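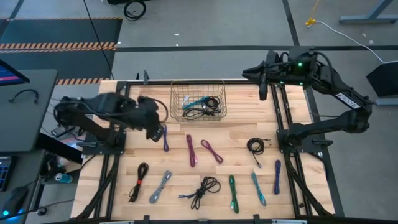
Cable and cord collection extended to all Rima district recycling points

2021-06-13

Households in the Rima district can now hand in unwanted cables, leads and cords at every staffed recycling point, following a trial that began in March at the Lundard site. The service is free for residents. Businesses must continue to use a licensed carrier.

The trial was run by the district waste office together with Gekham, the contractor that operates the sites. It accepted mains leads, phone and computer cables, aerial cable, extension leads without a reel and most types of braided cable. Up to 2000 kg of material was expected over the trial period. The Lundard site took in 669 kg in its first month, and the office decided to extend the scheme before the trial had formally closed.

Until now, cables left at the smaller sites went into the mixed small electricals cage. The waste office says this caused two problems. Long leads wrapped themselves round other items and slowed the unloading of the cages, and a large share of the cable was shredded together with plastic casings, which lowers the quality of the copper recovered. Keeping cable apart from the start removes one sorting stage at the plant.

Yolanda Collado, who manages household collections for the district, said the main difficulty in the trial had been mixed material.

"Residents bring a bag from a drawer or a cupboard and everything in it is knotted together," she said. "There is electrical cable in it, but there are also bag straps, bootlaces, curtain cord and dressing gown belts. Textile cord contains no metal and has to be taken out by hand before the load can be weighed. It is the slowest part of the job."

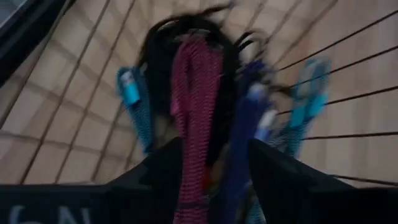

Pink and maroon striped strap among dark strands, with black fabric behind.

Textile cord, rope and webbing should be placed in the textile bank if clean, or in general waste if not. Decorative cord with a wire core may go in the cable container. Where it is unclear whether a cord has a wire core, residents should ask the site staff and should not cut it open at the container.

The following rules apply at all sites from this week.

Cables should be unplugged from any appliance. Leads that are permanently fixed to an appliance should be left in place, and the whole item handed in as small electricals.

Plugs and connectors may be left on. Batteries, power banks and plug-in chargers with a transformer block must be removed and placed in their own containers, which stand next to the cable container at each site.

Cable longer than five metres should be coiled and tied once with string. Plastic ties and adhesive tape are not accepted, as both have to be cut off at the plant.

Braided cable needs separate mention. A woven outer sleeve makes cable more resistant to wear, but the sleeve does not pass cleanly through the granulator used for ordinary PVC leads. It tends to form a fibrous mat on the screens. Braided and sleeved cable is therefore baled separately and sent to Dafis, a processor which strips the sleeve mechanically before the conductor is chopped.

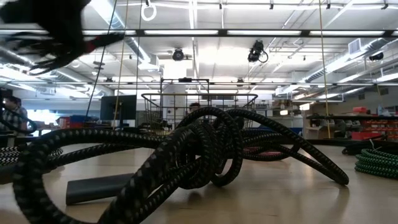

Residents are not required to separate braided from plain cable at home. The sorting is done by Gekham staff at Lundard, where a second bench was installed during the trial. It would help, the contractor says, if knotted cable were loosened before it is brought in, although tangled loads will not be refused.

Income from the sale of recovered copper will be set against the cost of the scheme. The waste office has budgeted for 171 container exchanges in the first year and will review the number after six months. Smaller sites will share a collection vehicle, and their containers will be emptied on request, with no fixed timetable.

Soledad Collado, site supervisor at Lundard, said the containers are steel with a hinged lid and a slot at the front, and are marked with a blue label. Long cable should be fed in through the lid. The slot is intended for short leads only and had been blocked several times during the trial.

Working cables in good condition can still be left on the reuse shelf at Lundard, where they are tested for electrical safety before being offered to the public. Leads with cracked insulation, exposed conductors or a damaged plug are not tested and go directly to recycling. The reuse shelf is not available at other sites.

Opening hours are unchanged. A leaflet listing accepted items has been printed in a run of 2000 and can be collected from any site office or from the district library.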